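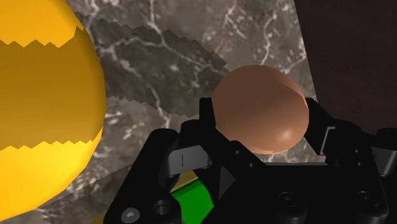
Every May the Skunen landowners' group hands out its forestry awards, and every May I wonder what the judges looked at. Two of the last winners clear-cut to the creek bank and got a plaque for stewardship.

Munther Smadi, who logs the Pillano tract, tells me I'm sour. Maybe so. But I've read the entry form, and it asks for acres planted and loads hauled. It has no line for how many seedlings are alive two years later.

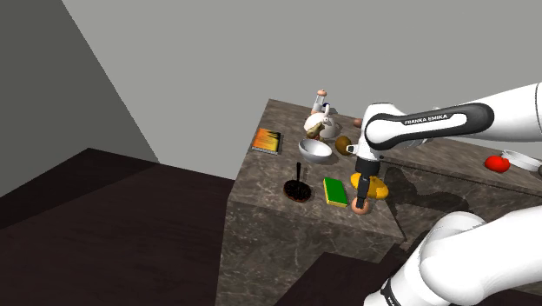 I walked one prize stand last fall. More than 20 acres of pine, choked with sweetgum, and a nice sign out by the road.

The group says a site visit costs too much. It found money for the steak dinner.

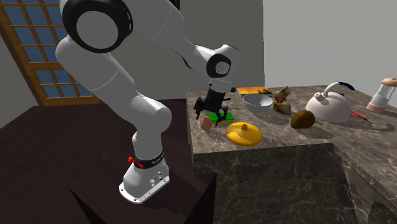 Send a forester out before the vote and print what he finds. Until then I'll take the word "best" the way I take a timber buyer's first offer.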